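Griroddale FAQ: your questions about the hand-held gripper study

I've been getting a lot of the same emails since I put the first results up, so I've pulled the answers together on one page. Last updated October 17, 2026.

What is Griroddale, in one breath?
It's my research project on teaching two-armed robots to do fiddly tabletop jobs by having people do them first, with a gripper in each hand. We record the person, train a policy called Nunetti on the recordings, and then see how it goes on the robot. (Griroddale is the method, Nunetti is the model. Yes, I regret both names.)

Why not just drive the robot remotely?
We did, for months! It works, but it's slow, and people get tired and start making odd little movements they'd never make with their own arms. With the grippers in your hands you feel the object push back, and you sort out the angle without thinking about it.
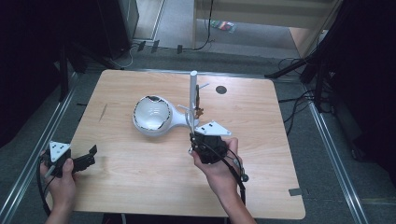

The catch is that human wrists are far too clever. People will happily twist into a pose the robot can't reach, so we check each recording against the arm's joint limits and toss the ones that fail. In the June batch we collected 2926 demonstrations and lost nearly 500 of them that way, which stung a bit.

Do both hands matter?
More than I expected. I trained one version with the left gripper's data stripped out, and it got noticeably worse even on tasks where I'd have sworn the left hand was only hanging about. My favourite theory is that the idle hand gives away what's coming next, but I haven't tested that properly, so please don't quote me on it.

How many tasks are there, and how many does it manage?
There are 12 in the Eklund set, our in-house list. Nunetti gets through nine of them reliably enough that I'd show a visitor. The other three all involve thin parts that flex when you touch them, and the policy tends to let go too early.

Does it cope with a different table?
Sort of. A change in colour or lighting is fine. Changing the table height by more than a bit throws it off, and I'm working on that now.

Can I have the data?
Soon! I'm still tidying the labels. It'll go up on the Patell server along with the training code, and I'll post the link on this page.

Can I try the grippers?
If you're nearby, absolutely. Send me a note through the contact form and wear sleeves you can roll up, as the cables love to catch on a loose cuff.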